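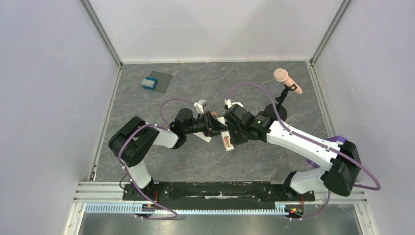 Two-arm test cell with dark linkage grippers fitted on both sides.

Flulomano K2 Linkage Gripper: bench comparison and fitting notes

The K2 is a two-jaw electric gripper for small table-mounted arms. It is supplied singly or as a matched pair for two-arm cells. The notes on this page come from bench work carried out at Kutulero in March, where the K2 was compared with the Hayashi parallel gripper previously used for the same tasks.

Test cell

Both arms work over a shared stone-patterned top enclosed by pale panels on three sides. Each arm's purple cable is led over the wrist and along the forearm, with enough slack to form a high arch or loop. A tighter run was tried first. It pulled on the connector when the wrist was turned to its limit, and the slack was increased.

Tasks

The comparison used small loose parts, a narrow tray handled between the two grippers, and studded building bricks on a baseplate. The brick task is the most demanding of the three for alignment. A brick held slightly askew will sit on the studs without seating, and the controller has no direct means of detecting this.

Findings

Pointed jaws reach into a narrow tray more easily than the flat Hayashi pads. They are less forgiving on smooth parts, which tend to turn about the contact point. The K2 completed 1000 open and close cycles under no load without adjustment. The linkage showed a small amount of play afterwards, taken up by retightening the pivot screws.

In two-arm work the limiting factor is the width of the gripper body. With both grippers over the same tray, one body hides part of the work from a fixed camera beside or above the cell. A second view, or a camera carried on the wrist, is recommended for any handover.

The Hayashi unit remains the better choice for flat-sided parts above the K2's opening. The K2 is preferred for mixed small parts.

Specification

Jaw opening: 70 mm
Jaws: pointed, replaceable
Mounting: four screws, Kammont wrist plate
Control: position, with adjustable current limit
Spare jaws supplied: 2 pairs

Fitting

Power down the arm before removing the old gripper. Fit the wrist plate first, then the gripper, and leave the cable clips open until the wrist has been moved by hand through its full range. Close the clips from the wrist towards the base. Run the homing routine before loading any saved positions, as the jaw offset differs from the Hayashi unit.

Questions about the test procedure should be sent to Lenka Štefanec, applications desk.

Shared 2 times

Comments (3)

benchrat
Does the current limit hold after a power cycle? Ours went back to default on the old firmware.

L. Štefanec
It is stored if you save it from the controller menu. Setting it over serial alone does not save it.

P_Orme
Swapped from the Hayashi last month. Agree about smooth parts turning. A strip of thin rubber on the jaw tips helped but it wears quickly.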